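The library should stop charging late fees

Our town library still charges 20 cents a day for an overdue book. It has done so for as long as I have had a card, and the town council will take up the question again in November. I think the fee should go, and I think the usual reasons for keeping it are weaker than they sound.

Start with the money. Last year the library took in a little over $4000 in fines. That sounds like something until you set it against what it takes to run a building with heat, a roof and a paid staff. It also leaves out what was spent on getting it. Someone prints the notices. Someone stands at the desk on a Saturday and argues with a man over a cookbook. Those hours are paid for out of the same budget the fines are supposed to help. 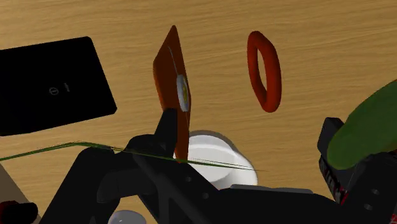
So what do late fees do? They keep some people from coming back. A person who owes a few dollars can pay it, or can stay away, and a fair number stay away. The library's own report listed 1512 cards blocked for unpaid charges. Many of those belong to children, who did not drive themselves to the library and could not have driven the books back.

I was one of those children. My mother worked nights at the Larico cannery and slept through the afternoon, and the branch closed at five. I owed for three books about horses. I didn't tell her, and I didn't go back until I was in high school, when a teacher walked our whole class over and I had to stand there while the clerk read my balance off the screen. It was not a large number. I remember it as a large number.

People who like the fee say it teaches responsibility. I have some sympathy for this. I return things on time and I get annoyed when others don't. But a fee of that size teaches very different lessons depending on who is paying. To me, now, it is the price of keeping a novel through the weekend. I have paid it gladly, more than once, and felt I was doing the library a favor. I learned nothing about responsibility from it. A family counting out gas money gets another lesson altogether — that the library is one more office that can send you a bill.

The second argument is that without fines the books won't come home. This is the one that worries the council, and it is a fair thing to worry about. 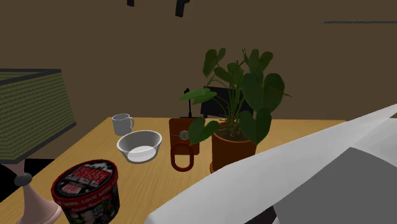
Uriel Bravo wrote to me after my last column to say that he had waited 43 days for a copy of a repair manual somebody else was sitting on, and that if the fee went away he expected to wait until he died. He added that a rule with no cost attached is only a suggestion, and that he would gladly see the fee doubled.

I take the point about waiting. It is maddening to be next in line for a book that isn't moving. But look at what happened in his case. The fee was in force the whole time, and the manual stayed out anyway. Whoever had it either forgot or decided the charge was worth it. A small daily fine has no grip on either of those people.

What does work is plainer. When another reader is waiting, block new checkouts until the book is back. Send the reminder before the due date. Renew automatically when there is no line for the title. And if a book is gone for good, charge for the book. Dropping late fees has never meant giving the collection away, and the proposal before the council keeps the replacement charge where it is.

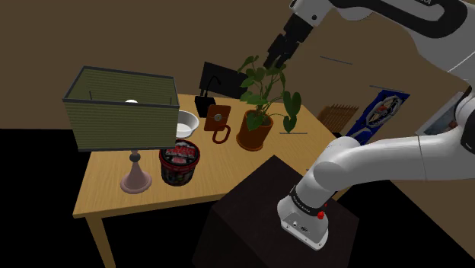 The Atolden branch tried this for a year without making much noise about it. I asked at the desk how it had gone, and the clerk told me the drop box had been fuller than usual the first few weeks. Old books came in, some of them with the paper pockets still glued inside the cover. A few had notes tucked in them. One branch is not proof of anything, and I would like to see better numbers from the council before the vote. I would also like them to ask the staff, who seem to have been left off the list of speakers.

There is one more thing I hear, usually from people my own age — that we paid our fines and so should everyone else. I understand the feeling. I paid for the horse books in the end, out of my first check from a summer job, and I don't want the money back. I would rather the next kid with three books under the bed just brought them in.

The meeting is open to the public and starts at seven in the evening. You have to sign up at the clerk's window on Tuominen Street if you want to speak.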